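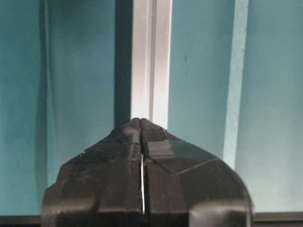
The teal panels, 22 April 2023

Up early and over to the unit at Estden before the road got busy. I wanted another look at the teal in daylight before deciding on the rest of the room. It goes from a deep blue-green to something greyer as you move across, and I like it better than I did on the tin lid. There is a faint line running down one part, a crease or a join, I couldn't decide which. I shall leave it alone for now.

Rang Kurek about the shelving. They want 259 for the set with delivery, or 200 if I fetch it myself. I said I would fetch it. That leaves a bit over from the 1,000 for the floor, which has to be done before September whatever happens.

Lunch in the car, cheese roll and the last of the tea. Went on to Tarar for screws and a new roller sleeve, and they only had the wide ones. Bought 3 anyway.

Home by four. Knees sore. Must remember to take the long spirit level next time, and ring about the skip.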